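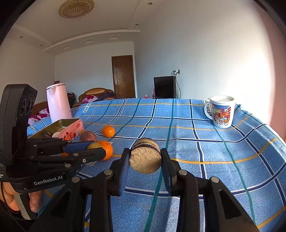

Tidying task, hand-held grippers, fruit and small foods on plaid cloth.

To the Fornness list:

> Does the Tesska group consider
> clearing up snacks a solved chore?

The group does not. Illero completed 8 of 23 trials without help in February. Soft and round items remain the main difficulty - the arm either drops them or presses too hard.

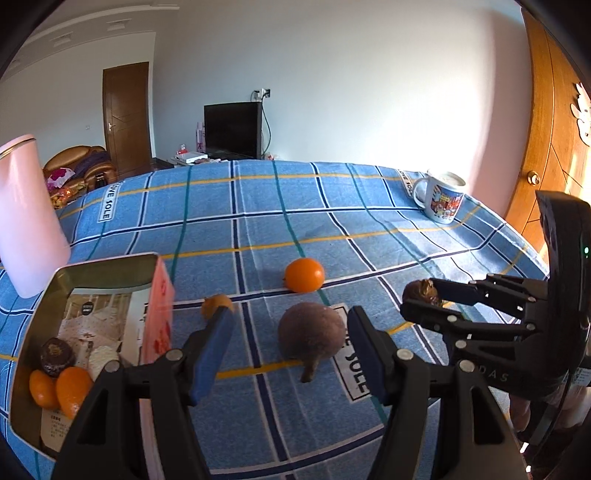
Same task, with an open tin holding cake and mandarins.

Packing a tin is scored separately. Members who wish to submit trials should use form 202.

Tesska Household Tasks Group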